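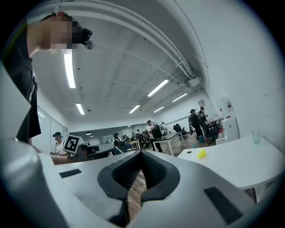 April 9, 2019

My mother called on Sunday and asked me, as she does every few months, when she can buy a machine that clears the table after dinner. She is not joking. She has a vacuum robot from Flinari which she calls by a name and which she lifts over the door step every morning, and she thinks the rest must be close. I told her "not yet," and she was not satisfied with it, so I try to write a longer answer.

I worked eleven years in a plant that made parts for office furniture, first on the line and later in planning. We had robots there before I came. They were strong and exact and they did the same weld all day. When the supplier changed the length of a tube and did not tell us, the whole cell stopped, and a man with a hammer and a good eye did the work until the evening. I think of this man often when I read that machines will soon do our dishes. The weld is always in the same place. The cup in my mother's kitchen is never in the same place.

Let us take only the cup. When I clear a table I do not think, I take it. But I know already many things before my fingers touch it. I know whether it is thin plastic or heavy ceramic. I know if it stands or lies. If it lies on the side, I turn my wrist a little, or I push it first with one finger so that it stops rolling. If a spoon is in it, I hold the spoon with my thumb. All this was taught to me by nobody, or maybe by 30 years of breaking cups.

A machine with two fingers has to get this knowledge from somewhere. The way which is popular now, and which I find the most reasonable of all I have read about, is to let people do the chore with the same kind of fingers the machine will have. The person squeezes, the gripper closes, and the motion is recorded. The black and white squares help a computer to know where the gripper is in space. Then the person does it again, and again with another cup. It is slow work and a bit boring, and I have respect for those who do it. I believe it will bring more than the beautiful videos where a robot makes a salto.
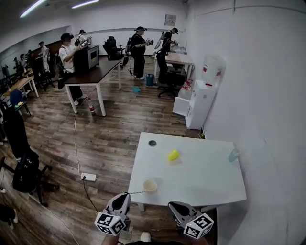 Three cups on a white table. The yellow one is on its side.

I tried once such a gripper myself, a simple one called Caneo, at an open evening of a small company last August. I was sure it would be easy. My task was to put cups one into another, and I was ashamed how bad I was. You lose the feeling in the fingertips completely. The first cup I pressed too hard and it jumped away from me, and the next one I let fall from a good height. The young engineer who explained it, Catalina Maldonado, told me that everybody is like this in the beginning, and that after one hour the hand understands. My hand did not have one hour, there was a queue behind me.

What I learned from it is that the difficulty is not only in the computer. A person with a healthy brain and two fingers of plastic is also clumsy. So when a robot needs a long time to pick up one cup, I am now more patient with it.

For the shop floor I am more optimistic than for the home. In our plant the bins were marked, the light was the same in the morning and at night, and no child left a toy in the aisle. A machine that can take mixed parts out of a box and lay them in a tray would have helped us already if it was right most of the time, because a worker stood beside and could correct. My former colleagues tell me they have now 2 arms from Gowda at the packing station. One packs the screw bags well. The other one is supposed to fold the cartons and it is switched off since winter.

At home there is no worker beside. There is my mother, and she is 81, and if the machine drops her good glasses she will not write a report, she will put it in the cellar. It must also be cheap, and not louder than the radio, and it must go around the cat. I do not see this coming soon. Folding of the laundry I see even later, a shirt has no fixed shape at all and this is a different sort of problem. I would like to write about it another time, when I have read the long article on cloth that a reader has sent me.

For setting the table or clearing it, with plastic cups, on a table which is always the same and with good light, I would say it is possible in a few years. For my mother's table I will not give a number.

She asked also if the Flinari can be taught to go over the door step. I bought her a small ramp of rubber, I will mount it on the weekend.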